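The Case for the Cable Box
By Veronika Prantl

Each October the Trunby Residents' Association publishes its guidance on household storage. This year's edition advises members to dispose of any cord that has not been used in twelve months. I believe the advice is mistaken.

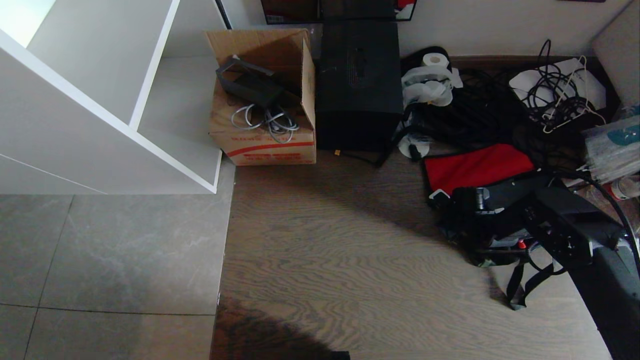
The twelve-month rule was written with clothing in mind, and for clothing it serves well enough. A coat that has hung through a full winter without being worn has had its chance. A cable has no season. It is needed on the day a device is moved, sold, repaired or handed on to a relative, and that day may fall three years after the last one. To discard it by the calendar is to apply the wrong test.

The better test is whether the cable can be matched to something the household still owns. If it can, it should be kept, however long it has been idle. If it cannot, it should go to the electronics collection, and the twelve months need not be waited out.

I accept that most homes do not store their cords in a way that permits such a test. They are put in whatever carton is nearest, and the carton is put on the floor beside the shelves, where it gathers unrelated household goods. After a time the pile along the wall is regarded as a single object, and it is moved as one when the floor is cleaned. Remo Baumgartner, in his reply to the draft guidance, described such piles as "a decision postponed." I agree with him on that point. He and I differ on the remedy.

The guidance recommends lidded containers and gives the Grunance catalog as a source. I would urge members to spend nothing until the sorting is complete. A container bought first will be filled with whatever is at hand, and the lid will hide it. A plain cardboard box is adequate. Each cable should be coiled separately, tied, and marked with the name of the device it serves. Black cords deserve particular care, as they are difficult to tell apart once they have been heaped together. Power adapters should be marked on the plug itself.

The box should then be placed on a shelf. A box on the floor invites further additions, and loose cords along a wall are a hazard to anyone crossing the room in poor light.

The present wording appears on page 2 of the guidance. I have asked that it be amended before the next edition, and members who share this view may write to Theresia Imhof at the association office.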